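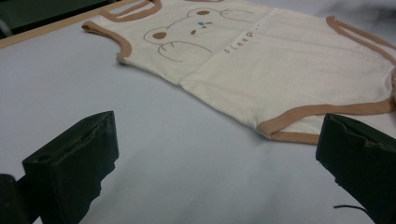

Orçamento para célula de dobra de roupa de bebê: garra manual para coleta ou braço direto?

Trabalho numa lavanderia que atende berçários. Precisamos dobrar bodies sem manga, malha macia, com viés nas aberturas e estampa no peito. O volume é de 200 peças por turno. A ideia é gravar demonstrações com garra de mão antes de comprar o braço. Tenho cotação da Corero para 3 garras manuais e da Haslam para um braço com mesa. O que costuma ficar fora da cotação? Faz sentido comprar tudo de uma vez?

tingate_op

———

culeo_manutencao

Não compre tudo de uma vez. O braço parado consome garantia. Sequência que usamos:

Primeiro as garras manuais e a mesa. Depois a gravação, com as peças reais, até cobrir todos os tamanhos. Só então o pedido do braço, com a abertura e o curso dos dedos já definidos.

O que falta em quase toda cotação: dedos de reposição, cabos, cobertura da mesa e horas de operador. Dedo de garra é consumível — as arestas lascam e a face de contato perde textura, o que em malha fina vira fio puxado. Peça preço do par avulso e prazo de entrega por escrito. No nosso caso o par demorava 30 dias, e a linha parou por falta de um item barato.

Sobre a mesa: superfície fosca e lisa, clara. Se a maior parte das peças for creme ou branca, teste antes uma cobertura mais escura. Body off-white em fundo cinza-claro tem pouco contraste, e a segmentação acaba se apoiando só no viés marrom. Trocar a cobertura custa menos que trocar a câmera.

———

dobra_e_passa

Aqui pagamos 1,370 no kit de cobertura e fixação (o fornecedor escreve com vírgula, são mil trezentos e setenta) e valeu. Braço da Haslam não conheço.

———

rafaela_aut

Concordo com a compra em etapas, com uma ressalva: confirme que os dedos da garra manual e os do braço têm a mesma geometria. Se forem diferentes, parte das demonstrações se perde. Exija o desenho dos dois antes de assinar.

Reserve também verba para retrabalho. Cava e abertura de perna são os pontos onde a malha enruga e o dedo pega duas camadas. Se o orçamento fecha em dezembro, deixe a opção do braço com preço travado até lá.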